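Frequently Asked Questions: Security Deposits and Move-Out Charges

Bimow Property Management, Sala Court and Cillitz Row

Last updated September 12, 2023

The following answers apply to all residential leases managed by Bimow at Sala Court and Cillitz Row. They are provided for general information and do not replace the terms of your signed lease. Where an answer and the lease differ, the lease controls.

How much is the security deposit?

The deposit equals one month's rent for most apartments. The exact amount appears on the first page of your lease. Bimow does not accept a deposit in installments unless an installment schedule has been attached to the lease and signed by both parties.

Where is my deposit held?

Deposits are kept in a separate account and are not mixed with operating funds. The name of the bank is given in the deposit receipt sent to you after move-in.

May I use the deposit as my last month's rent?

No. Rent for the final month is due on the usual date. An unpaid final month is treated as late rent, and the late charge stated in your lease will apply. 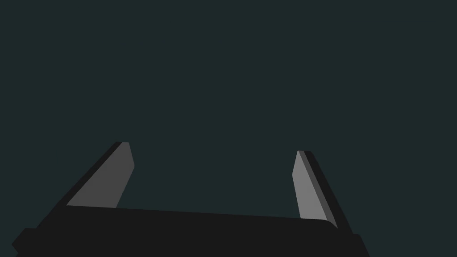 Gripper with two fingers, computer rendering

How do I give notice that I am leaving?

Notice must be in writing and must be received at least 61 days before the end of the lease term. It may be delivered to the leasing office or submitted through Dusten, our online resident portal. Notice by telephone or text message is not accepted. All adults named on the lease must sign.

Residents whose term ends in March should note that the leasing office keeps winter hours through the end of that month. Portal notices are date-stamped when submitted, regardless of office hours.

What is considered normal wear and tear?

Normal wear and tear means the gradual change that results from ordinary living. Faded paint, small nail holes and worn carpet in walkways are typical cases. Burns, pet stains, broken blinds, missing fixtures and unapproved paint colors are considered damage, and the cost of repair may be deducted. 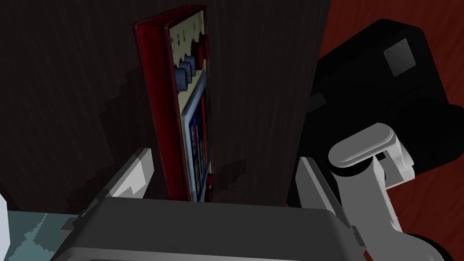
Device with red and blue knobs, computer rendering

Can I be present at the move-out inspection?

Yes. Requests should be made through Dusten no later than 15 days before you return the keys. Inspections at Cillitz Row are scheduled in the morning only. If you do not attend, the inspection will proceed and a written report will be sent to the forwarding address on file.

What happens if I leave belongings behind?

Items remaining after the keys are returned will be handled as state law requires. Storage and removal costs may be charged to the former resident. 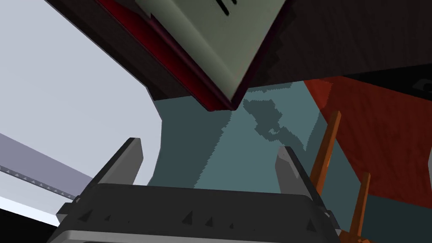 Storage lockers are included in this rule. A locker must be emptied and its key returned together with the apartment keys, even if the locker was rented under a separate agreement.

How do I dispute a deduction?

Send a written statement to the leasing office identifying each charge you dispute, and attach any receipts, photographs or move-in records you wish to have considered. The file will be reviewed by a manager who did not conduct the inspection, and you will receive a written reply within 19 days. Submitting a dispute does not affect your right to bring a claim in court.

Who receives the refund if there were roommates?

A single check is issued in the names of all residents on the lease. Bimow will issue separate checks only if every resident signs the Deposit Division Form, available under Documents in Dusten.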